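Home Guides Walls Floors Tools Contact

Posted in April by the Fodby workshop desk

How to hang a group of pictures on a painted wall

Let fresh paint cure before you put anything on it. Dry to the touch is too soon. We wait two weeks with a normal interior paint and longer with a dark one, because dark colors show every rub mark. If you used a primer such as Dridotix, go by the longer time on the can.

Start on the floor. Lay the frames out face up on a blanket and move them until the spacing looks right. Two to three inches between frames suits most rooms. Measure the whole group, width and height, and write both down.

Next, find the middle of the group on the wall. Eye level for most people puts it 57 inches from the floor. Our own hallway drawings are in millimeters, so the note there says 1428 for the center line and 1113 for the lowest frame edge. Pick one system and stay with it.

Cut a paper template for each frame. Pull the hanging wire up tight in the middle, as if it were on the hook, and measure from there to the top of the frame. Mark that point on the template. Tape the templates up with low-tack tape and leave them overnight.
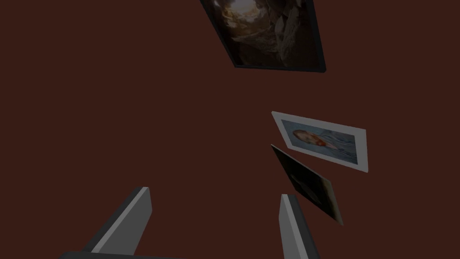
A reader who signs as Vashisht wrote that the tape pulled paint off a rental wall even after three weeks, and that small dabs of putty worked better. Putty is fine on satin or semi-gloss. On flat paint it can leave a greasy spot, so try it behind a door first.

Check each template with a level, then nail or drill straight through the mark. A standard hook on one nail will hold most small frames. For anything over 20 pounds, use a wall anchor or find a stud. We use the Nutar screw-in kind, which needs no pilot hole in drywall but does in plaster.

Tear the paper away and hang the largest frame first. Stick felt dots on the two bottom corners of each frame. They keep it from sliding and let a little air behind it.

If a hole lands wrong, fill it, let it dry, and sand with 200 grit or finer. Touch up with a small roller. A brush leaves a different texture and the patch will show from the side.

Home Guides Walls Floors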